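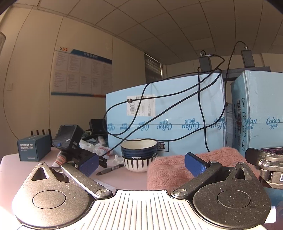

Wie man in Windows die automatische Anordnung der Desktopsymbole ausschaltet
Viele Benutzer ärgern sich, wenn die Symbole auf dem Desktop nach jedem Neustart an einer anderen Stelle liegen. Die Einstellung dafür findet man mit wenigen Klicks, und man braucht kein Zusatzprogramm. Wer die Anleitung beim Arbeiten lesen möchte, legt sich einfach das Telefon mit dem Bildschirm nach oben auf den Tisch, so wie auf dem Foto, und hat beide Hände frei.

Schritt 1: Menü öffnen
Klicken Sie mit der rechten Maustaste auf eine freie Stelle des Desktops. Wählen Sie den Punkt „Ansicht“. Es öffnet sich ein zweites Menü – dort stehen auch die Größen der Symbole.

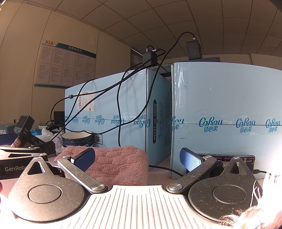

Schritt 2: Haken entfernen
Entfernen Sie den Haken bei „Symbole automatisch anordnen“. Der Haken bei „Am Raster ausrichten“ darf bleiben, dann sind die Abstände gleichmäßig.

Schritt 3: Symbole verschieben
Ziehen Sie jetzt jedes Symbol mit der linken Maustaste an den gewünschten Platz. Drücken Sie am Ende F5 und kontrollieren Sie, ob alles an seiner Stelle bleibt.

Autorin: Maja Duda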